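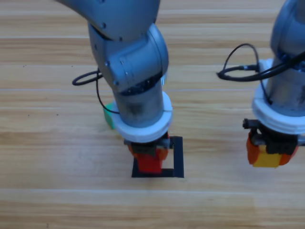
Awwad (the student project)

Awwad is the two-armed robot project of the Plenola robotics club, and I'm one of the people who keeps this wiki page going, so you'll have to put up with me saying "I" and "we" all the way through. Somebody did once rewrite the article in proper encyclopedia language. It read like the back of a cereal box and we put it back.

In short, Awwad is two grey arms, a table, some coloured blocks and a great deal of Python written by people who were learning Python at the time. The job is to pick up blocks and put them where they're meant to go. That's the whole thing, and it has kept us busy for 2 school years and most of an August.

Name

The name comes from the label on the box file where the first set of notes was kept. We never agreed on anything better. There was a vote, and the winning entry was so rude that our club leader, Cheng-en Siu, simply carried on calling it Awwad until everyone else did too.

People sometimes mix it up with Gurkness, which was the club's earlier project, a wheeled thing that followed a line of tape. Gurkness has its own page. Some of its code is still in Awwad (mostly the logging, and one function called dont_touch that I have in fact touched, and it was fine).

History

The club started out doing wheels. Wheels are lovely for beginners because something moves in the first session and everyone goes home happy, but by the end of the second year the older members had been round the same tape so often that they could have driven it blindfolded. Cheng-en asked what we wanted to do next and the answer, more or less shouted, was arms.

The first few months were one arm only. We learnt to move it to a point, then to a list of points, then to a list of points with the gripper opening and closing along the way. I wrote the first version that picked up a block and I can still remember the feeling – I'd been at it since half past four and it was nearly seven, and I made a noise that brought people in from the corridor!

The second arm joined in after the summer, and everything we thought we understood went out of the window. One arm can go wherever it likes. Two arms over the same table have to know about each other, and ours, to begin with, didn't.

The Ganness task

Most of the work on Awwad is aimed at the Ganness, the yearly inter-club challenge. The rules run to 7 pages and about half of that is about what counts as a block being "in". For anyone who hasn't read them, the task goes like this.

A thin black square outline is laid flat on the table. Blocks in different colours (we practise with red, yellow and green) start outside it, and the arms have to bring them in, one after another, in an order read out just before the run. A block must end up flat on the table and entirely inside the square. If it's resting on the border it doesn't count, and if it has pushed the border out of place the judges can stop the run.

The order is what makes it interesting. If the call is red, yellow, green, then whichever arm takes the red has to get in, put it down and get out again before the other can come in with the yellow. You can save a lot of time by having the second arm already holding its block in the air nearby while the first one is still setting down. We call this hovering. It looks terribly clever when it goes well, and visitors always think the arms are chatting to each other.

They sort of are, to be fair. There's one shared file that says who's allowed over the square, and each arm asks before it goes in. If the answer is no, it waits where it is with the block held up clear of the table.

How the arms are set up

Both arms hang down over the table from above, one to the left and one to the right. Each has a white collar at the end of the wrist with the gripper fixed below it, on black mounting parts. The fingers are orange, or orange-red depending on who you ask and what the light is doing, and there are two to a gripper. They close on a block from either side.

Cables are the part I would warn any new club about. Ours run down the outside of the arms in big loops, and the loops matter. With too little slack the cable goes tight when the wrist turns and the arm stops with a fault. With too much, it hangs low and sweeps a block off to the far side of the table, and then you're crawling about after it. We spent a whole evening doing nothing but moving cable ties up and down by the width of a finger. I recommend biscuits.

The table is just pale wood with the grain running left to right, and we've grown fond of it. You can use the seams between the planks to line things up by eye when you're setting out the blocks, although Cheng-en would like me to add that you should be using the measuring template.

Placing a block

Picking up is the easy half. The fingers open, the arm drops over the block, the fingers close, up it comes. Putting down is where new members get stuck, so I'll go on a bit.

Say you've got the red one and you want it on the left side of the square, to leave room for the next. The arm moves across high up, stops over the spot, and then comes straight down slowly. Go down at a slant and you'll catch the border with a finger. Remember that the fingers have to fit inside the square as well as the block! We forgot that for weeks. Our early plans had blocks tucked neatly right up against the edge, which looked gorgeous on paper, and every one of them had a finger coming down on the black strip.

Then you open the fingers, and only a little. Open them wide and you can nudge the neighbour you placed a moment ago. After that it's straight up again, tell the shared file you've finished, and the other arm can come in.

How hard to press down is still argued over. I like a tiny push at the end so the block sits flat before the fingers let go. The other camp says the push is what makes blocks hop. Both versions are in the code and you can choose between them at the top of the settings file.

Block order and the back of the table

A block that starts behind an arm is a nuisance. The green one is usually our problem child, as we tend to set it towards the back, and the left arm often ends up standing between it and everything else. The right arm could reach round for it in theory. In practice the path planner (a grand name for what is mainly a list of safe corners) sends the right arm home first and then round the long way, and by the time it arrives you could have made a cup of tea.

The present answer is that the left arm takes anything at the back left, always, even if that means it does two blocks in a row while the right one hovers. It's slower than it ought to be. If you're a new member looking for something to get stuck into, please have this one.

Practice runs

Every run is logged, and the log stood at 3,191 lines when I last tidied it. Each line has the order called, which arm did what, and whether the block was in. There's a comments column too, which is meant for faults but has turned into a sort of diary. My favourite entry just says "no".

Runs are done in pairs. One person starts the program and the other keeps a hand by the stop button and does nothing else – no phone, no sandwich, no leaning over to see better. You swap after 7 runs. Hands stay off the table from the moment the order is read until both arms are parked, and that goes for rescuing blocks as well, however sad they look.

Results

Awwad has been to the Ganness once. We placed two blocks cleanly, dropped the third outside the square and finished somewhere in the lower middle, and I was so pleased I barely slept. The judges' sheet said our hovering was "patient", and we've decided to take that as praise.

Joining in

Plenola meets after school and you don't need to have done any programming. New members usually begin by setting out blocks and reading out the orders, then move on to changing numbers in the settings file, then to writing a placement of their own on a single arm. Both arms together come later, once you've sat by the stop button for a while and have a feel for how they move.

See also: Gurkness; Ganness rules and scoring; Cable ties (how many is too many)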